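Posted by Leonardo Benedetti

I've been meaning to write about my nonna's passata for years, and every year the tomatoes come in, the kitchen turns into a swamp and I forget. So I'm doing it now, before the first box is ripe, with a cup of tea going cold beside me. 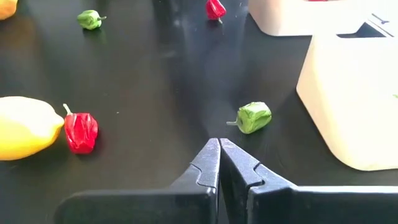 TROSCOMBE, 20 December 2024

Nonna Enia grew all her own, along the back fence where the sun hits after lunch. She had a favourite she called Billura (I've never found it in any seed catalogue, and believe me, I've looked!) and she saved the seed on squares of paper towel, labelled in pencil. My cousin still had 5 of those squares in a biscuit tin, and in October she posted me two. I planted the lot and got 134 seedlings, so if you live on our street you've probably been given one already, sorry.

They smell exactly the way I remember, that green, peppery smell that stays on your hands until bedtime.

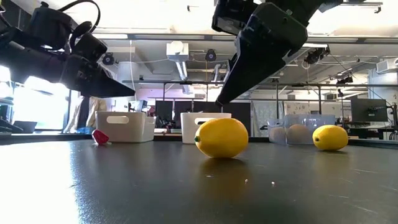 Filed under: Garden & Kitchen

Now, the method. Nonna cut out the cores, simmered the tomatoes with a bit of salt until they slumped, and put them through the mill twice. Mum only does it once and says the colour is just as good. I'm with Nonna on this, though I'd never say so at Mum's table. The basil goes in at the very end, torn, and please don't add sugar, whatever Uncle Amato tells you after his second glass of red.

I'll put the bottling times up once I've dug out her notebook, which I think is in the garage behind the camping gear.

1,039 views | 2 comments | Share

Contact | © Leonardo Benedetti | Back to top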